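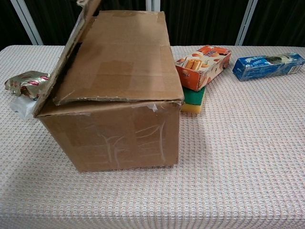
Setting up the picking table

I look after the Kombo cell most days, so this is how I do it. If Leonie Schnyder showed you another way and it works, keep her way -- just don't mix the two halfway through.

Before you start

Put the arm in Hold and wait for the light on the Skivatico controller to go steady. Mine takes nearly 12 seconds. Please don't reach in while it's still blinking!

1. Lay the cloth and smooth it from the middle out. I skipped this once and spent a whole morning chasing a height error that was one fold (Manju Vashisht still brings it up).

2. Close the curtains all the way round. A strip of window light will throw the depth reading off, mostly in the afternoon.

3. Set out the items. Mix them up: a cardboard box, a couple of snack packs, a sponge, something crinkly. Old boxes are fine, and I like them scuffed, with bits of tape hanging on, as that's what turns up in real bins.

4. Leave one side of the cloth clear for the drop zone.

5. On the panel, open Table, then Learn Surface. Keep your sleeves out of view until it beeps.

6. Run 2 slow picks at quarter speed with your hand by the stop button. If both land, go up to normal.

Note: shiny wrappers confuse the depth reading. If the arm hovers over one and won't commit, turn the wrapper a little and press Retry. Changing the grip force does nothing for this, I've tried.

Caution: open flaps can catch the fingers on the way up. If the arm stalls with a flap hooked, hit Hold first, then free the cardboard by hand. Never pull against the wrist -- we lost a Flondex coupling that way in October and waited 4 weeks for the new one.

Cleaning the cups

Wipe the suction cups with a damp cloth at the end of every shift, no solvent. Spares are in the drawer under the controller, and if you take the last pair, tell Regula Imhof so she can order more.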